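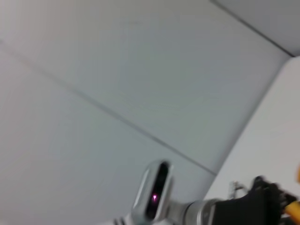
Seit einer Woche überlege ich, ob ich die Fugen zwischen meinen Wandpaneelen füllen soll oder so lassen. Die Fläche ist weißgrau und matt, das gefällt mir gut, aber die lange graue Linie, die schräg durch das Bild läuft, sehe ich jedes Mal, wenn ich ins Zimmer komme. Rechts oben bei der dunkleren Linie ist es noch stärker. Die Paneele sind von Mivex, gekauft vor 2 Jahren. Ich entschuldige mich für mein Deutsch, ich lerne es noch.

Geschrieben von Ionuț Radu, 25. Dez. 2018

3791 Aufrufe · 2 Personen gefällt das

BrodieBolger schrieb:
Füllen mit Acryl, überstreichbar, matt. Dünn auftragen, mit nassem Finger abziehen, einen Tag warten. Silikon bitte nicht, darauf hält keine Farbe.

Dunstan_H schrieb:
Ich bin nicht einverstanden mit Brodie. Paneele müssen sich bewegen können. Bei mir ist das Acryl im ersten Winter gerissen, und danach hatte ich statt einer geraden Linie eine krumme. Ich würde die Fuge lassen.

BrodieBolger schrieb:
Dann war die Fuge zu tief und ohne Schnur dahinter gefüllt. Bei mir hält es im ganzen Flur.

Ionuț Radu schrieb:
Danke an beide. Was für eine Schnur ist gemeint? Im Markt hat man mir eine Abdeckleiste von Tapsell angeboten, für die ganze Wand kostet das 165 Euro. Das finde ich viel für eine Linie.

Rawiri_T schrieb:
Hinterfüllschnur, rund, aus Schaum. Sie muss ein bisschen dicker sein als die Fuge. Die Leiste würde ich nicht nehmen, sie trägt auf und sammelt Staub. In der Ecke kannst du füllen, in der Fläche würde ich Heather recht geben.

Dunstan_H schrieb:
Mit der Ecke kann ich leben.

Ionuț Radu schrieb:
Gut, ich beginne mit der Ecke und schreibe nach den Feiertagen, wie es geworden ist.

Kontakt · © Zaltport Forum · Nach oben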